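Washing wool blankets at a launderette – am I mad?
Home textiles > Care and mending

irkdale_jen
Hello all, hoping for some kind advice. My aunt has passed on two big wool blankets, proper heavy ones with the Nartey label still stitched in the corner, and they smell strongly of the cedar chest they've been living in. They won't fit in my little machine at home, not even one at a time, and I did try with a fair bit of shoving! Has anyone washed this sort of thing at a launderette and lived to tell the tale? I'd like them ready for the spare room by the end of May, when my sister comes to stay.

Ekow Ankrah
Welcome, Jen. What a lovely thing to be given. I'd say yes, go for it, but with cool water, a wool wash and the gentlest spin they'll let you have. I did three of ours last spring and they came out beautifully soft. Go on a Monday morning if you can, as it's usually quiet and you can spread yourself out a bit.

mothballs_and_marmalade
I'm going to disagree with Ekow here, and I hope he'll forgive me. I lost a gorgeous green blanket to a big machine, it came out like a doormat and I could have wept. For me it's the bath or nothing. Fill it with cool water, press the blanket down gently, leave it for a bit, then let the water out and press again. Hard on the knees, I grant you, but I've not felted one since.

Kacper Gajewski
Both of you have a point, I think. In my experience the harm is nearly always done by heat and tumbling, and plain water gets the blame for it. The place I use over in Kestotham has good large machines, so there's plenty of room for a blanket to move about without getting knotted up. I'm putting a few pictures up so Jen can see the sort of size I mean – my own drum at home looks like a biscuit tin next to these.
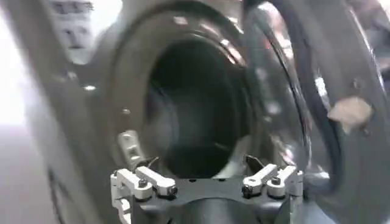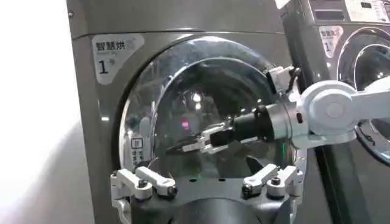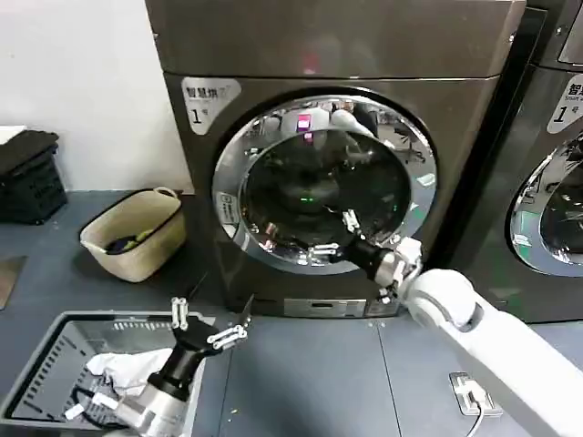
Big round doors on all of them, and number 1 is the one in the last picture.

irkdale_jen
Oh, thank you, Kacper, that's much roomier than I'd pictured. Would you ever put wool in a dryer, though? Even on low?

Kacper Gajewski
Never with mine. I take them home damp in a clean duvet cover and lay them over two airers, turning them whenever I walk past. It can take up to 3 days if the weather's miserable.

Ekow Ankrah
I do give mine 5 minutes on the coolest setting at the very end, just to lift the nap. I know, I know – marmalade is shaking her head at me.

mothballs_and_marmalade
I am indeed, Ekow! Five minutes is how it starts. Jen, before you do anything at all, hang them on the line on a breezy day and see if the cedar goes by itself. You may find they don't need washing. And if you do wash, Kivia wool soap is the one I always go back to, it rinses out so easily.

irkdale_jen
They're out on the line as I type. I'll give them until the weekend and then have another sniff.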